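Clirnora menu notes — regional noodle and soup dishes, typed up from paper menus and tasting notes. Work in progress, v2.

## What's in it

- 273 dishes, one row each
- about 700 tasting notes, free text, linked by dish id
- 17 regions. Some thin, coast is over-represented — we ate where the train went

Columns: `dish_id`, `name_local`, `name_en`, `region`, `broth`, `noodle`, `price_band`, `notes_id`. Broth is a closed list (pork, chicken, fish, mushroom, mixed, none). If a menu just said "house broth" it's `mixed`. Not great, will fix.

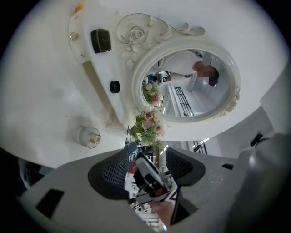
*Oval mirror and carved rose, white vanity.*

## How it was typed up

Menus transcribed by hand, Usman Khattak did most of them, Catalina Zapata checked the english names. Spelling of local names follows the menu, even when the menu is wrong. Two restaurants spelling the same dish differently = two rows. Merge them yourself with `aliases.csv`.

Tasting notes are opinions. Salty, too salty, wanted seconds, etc. Don't average them and call it a rating pls.

## Known problems

- Prices are from June, bands only, no exact amounts
- `noodle` blank for all dumpling soups. On purpose
- Cold noodles tagged `none` for broth even when theres a dressing
- Dessert soups half done. Red bean in, peanut not
- Some notes still have shorthand: "sc" = scallion, "wp" = white pepper

To do:

1. Finish peanut and sesame soups
2. Split `mixed` properly

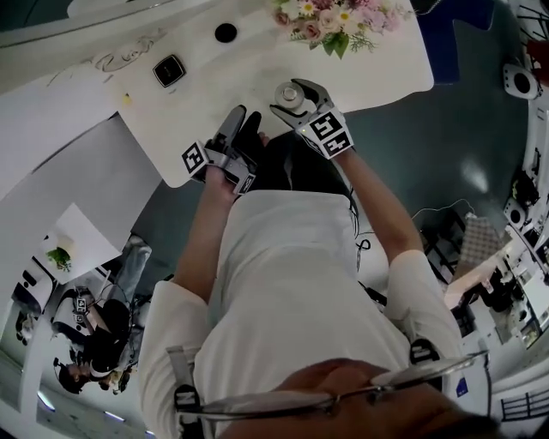
## Use

Free for non-commercial stuff, credit Clirnora. Load the csv as UTF-8 or the names will break. Corrections — open an issue with the dish id and a line on what's wrong.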